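Home Guides Grippers Parts Contact

Checking the pad on a Vernus hand gripper

The Vernus manual says to swap the rubber pad every 100 hours. I don't buy it. Ours had 412 on the counter before the mesh lining gave us any trouble, and a new pad from Distbridge isn't cheap. Look first, then decide.

Switch the tool off. Wipe the inner walls of the V with a dry cloth and run a fingertip along the ribs. If they still catch your skin, leave the pad alone.
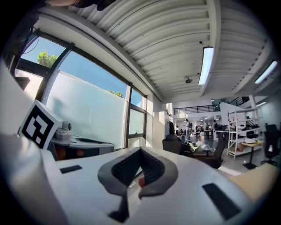 The V-shaped pad and its ribbed mesh, with the marker cube behind.

Next, the marker cube. Wipe the printed face and push it gently from the side. Any wobble and your tracking numbers are worthless – whatever the software claims. Henrik Fröhlich swears by thread glue. I've seen it fail twice, so I use a new screw.

Last, pick up the same small part 13 times and write down every slip. More than one and I'd order the pad.

Anatole Hamel, May 24, 2025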